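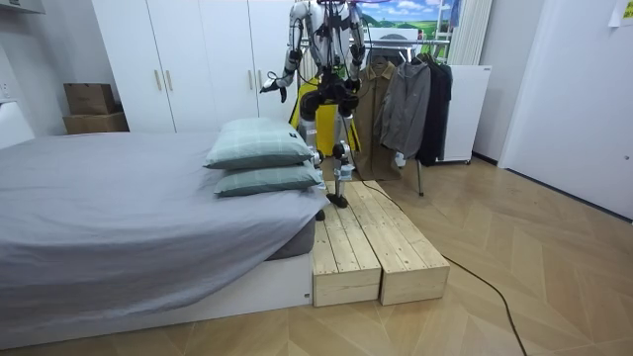 Room walk-through checklist, with comments
Petthorpe guest rooms, bedroom 3
Filled in by Carter Gauthier, December 28, 2020

Marks: OK, FIX, ASK. My notes go under each item, and yes, I know the box on the old form only had space for four words. I'm typing mine now so you're getting all of it.

1. Floor clear from door to bed — FIX
Dark cable lying across the floor, running out from by the wooden platform and past the front of the clothes rack. Pale floor, so you can see it fine in daylight, but I do this round at both ends of the day and so does the night shift. Tape it or run it along the baseboard. I've written this up for two other rooms already.

2. Step platform at bedside — OK, with a question
Two pine boxes side by side, and the robot is up on them. I checked for gaps between the boxes and for rocking. No rocking when I leaned on them, but that's me leaning, and I'm not the one who stands there all morning. ASK Usteck whether the boxes should be screwed together. The wood is unfinished too, so whoever strips the bed should watch for splinters (I got one in my thumb at Beaulieu and it was a week before it came out).

3. Robot footing — ASK
It stands with one foot on top of the platform and the other lower down, near the corner by the bed. The Vulier sheet says "stable stance" and leaves it there. Is a staggered stance a stable stance? I'd like a yes or a no in writing before I sign this line. Left blank for now.

4. Stay-back distance, 90 centimeters from the arms — FIX
Not doable in this room. With the bed on one side and the coats on the other there just isn't the space, so people squeeze by. Either we get a rule that says wait in the hall until it's done, or we move the rack. My vote is move the rack!

5. Stop button reachable without stepping over anything — OK
Tried it myself, from the doorway and from the wardrobe side. Everybody on shift should try it once too. A few of the newer people told me they were shy about pressing it in case they got in trouble for holding things up. You won't. Press it.

6. Bed — OK
Gray fitted sheet on and smooth, two pillows stacked. No complaint from me. Top pillow has its label showing at the end, and I'd have turned that one around, but nothing on this form asks about labels.

7. Hanging clothes — FIX
Long khaki coat comes down almost to the floor. Hem plus cable plus moving legs makes me nervous. Shorter things on the rail or nothing at all, please.

8. Boxes and storage — FIX
Two cardboard boxes stacked between the wardrobe and the wall. Ask at the desk whose they are, then get them out of there.

9. Wardrobe doors open fully — FIX
Can't be done with the robot standing where it does. Means the wardrobe has to be checked first, and that's a change from the old order. I've moved it up on the draft of the new form.

10. Staff comments — read these, please
The sheet work used to be two of us to a room, talking the whole time. Now it's one person, and a lot of that person's day is watching and waiting. Backs are better, I'll say that straight out, mine included. But people miss the company, and 20 minutes of standing by is tiring in its own way. Could the one on standby have a stool in the hall? Also the training was 3 hours, all of it on starting the thing up, and what folks keep asking me about is what to do when it stops halfway through a bed.

Follow-up
Items 1, 4, 7, 8 and 9 go on work order 2240. Items 2 and 3 wait on Usteck and Vulier. I'll redo the room once the cable is taped down — call me on the desk line when it is and I'll come up.

C. Gauthier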